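Grolness test well, anyone been out that way?
Pastley Community Board > Local Issues

saltbush_kel
Drove out past Trevor on Sunday arvo and there's a new turn-off signposted for Grolness 2, with a fair few utes parked up at the gate. Last I heard Sement were only doing seismic until August. Did I miss a notice? We've got a bore 8 km from there and I'd have thought someone would drop a letter in the box.

dustyroad
They advertised it in the back of the shire newsletter, which is where you put things you don't want read. It's a test well, not production. They drill it, flow it for a bit, and then decide if it's worth the bother.

saltbush_kel
Right, so who checks the water while they're deciding? I rang the Sement number and got a very nice young bloke who took my details and couldn't tell me a thing.

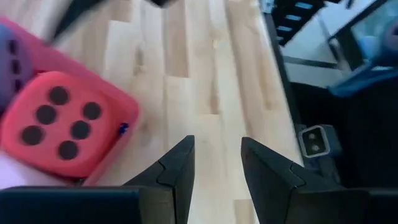
My neighbour reckons you can ask for a baseline test before they start, at their cost, but it has to be in writing. If anyone's got the form I'd love a copy (or even just what it's called!).

pump_jockey
I've worked on rigs for 20 years and you're worrying about the wrong end of it. The casing goes well below your aquifer and gets pressure tested. What'll annoy you is the trucks. That road wasn't built for it and it'll be corrugated to buggery by Christmas.

ninamac
Sorry pump_jockey, but "it gets tested" is what they told us at the last place too. I'm not against it, my brother-in-law has work because of it. I'd still want my own numbers first. Kel, it's a landholder baseline request, I'll message you mine.

dustyroad
Agree on the baseline, disagree that it's a scandal. Sement gave the Pastley footy club $2000 for lights and everyone was happy enough to take that.

ninamac
Lights aren't drinking water, mate.

pump_jockey
Fair. Kel, get the bore sampled by your own lab as well and keep the receipt.

saltbush_kel
Ta, both. Form's come through, Nina, I'll fill it in tonight. Does it need a JP to sign it or just me?

ninamac
Just you.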